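Dutch door

A Dutch door (you'll also hear stable door or half door) is a door cut across the middle, so the top can swing open while the bottom stays shut. I've hung a fair few over the years and I still think they're the friendliest door a house can have!

The two halves are called leaves, and each one gets its own pair of hinges. A bolt on the inside joins them when you want the thing to behave like an ordinary door. Most have a little shelf on the lower leaf, handy for parcels and elbows. Where the leaves meet there's a rebate, cut so rain runs outward – skip that and you'll be mopping the hall every August.

Width is usually 80 centimetres, though old farm ones vary wildly. My neighbour Larysa Didenko has one from a dairy, painted grey so many times the bolt barely moves.

Colour is up to you, but dark paint on a sunny wall can warp the top leaf, and then the two never line up again.

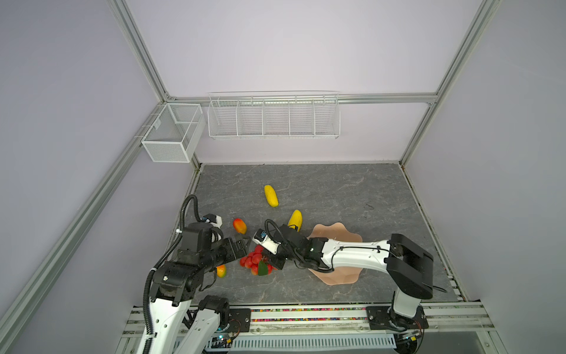
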